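Unit 4: How a phone decides which tower to talk to

Welcome back, everybody. Last time we got as far as signal strength and left poor Shaimaa Morsy's bus ride hanging in mid-air, so we'll pick it up again now and take it a bit further than I'd planned (your questions were that good!).

Remember the setup. Shaimaa is on a call, riding out of Mulligan toward Unora, and her phone is using a cell in the 700 MHz band. As the bus moves along, the signal from Mulligan fades and the one from Unora grows. At some point the network has to move her call across, and we call that move a handover. The phone measures and reports, but on an ordinary call it's the network that gives the order — please keep those two jobs apart in your heads, as plenty of folks mixed them up in the homework. 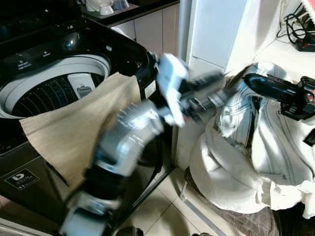 Why we don't switch right away

Suppose the phone swapped cells the very moment Unora looked a tiny bit stronger. A truck passes, the reading dips, and back she goes to Mulligan. Then the road clears and over she goes again. We call this ping-pong, and every bounce costs signaling and risks a dropped call.

So we set two conditions. The new cell must beat the old one by a margin, called hysteresis, and it must keep on beating it for a set time, called time to trigger. Make either one too big, though, and the phone hangs on to a dying cell until the call is lost.

Said Ouazzani's worksheet has you try this with 45 readings from the Drililitz road. Go through them once with no margin and once with a margin of 3 dB, and mark every handover on the chart. A pencil is fine, and so is a spreadsheet if you're fonder of those.

For next time: read pages 21 to 41 in the course pack, and bring your marked-up chart along. We'll start with idle phones, which play by somewhat different rules.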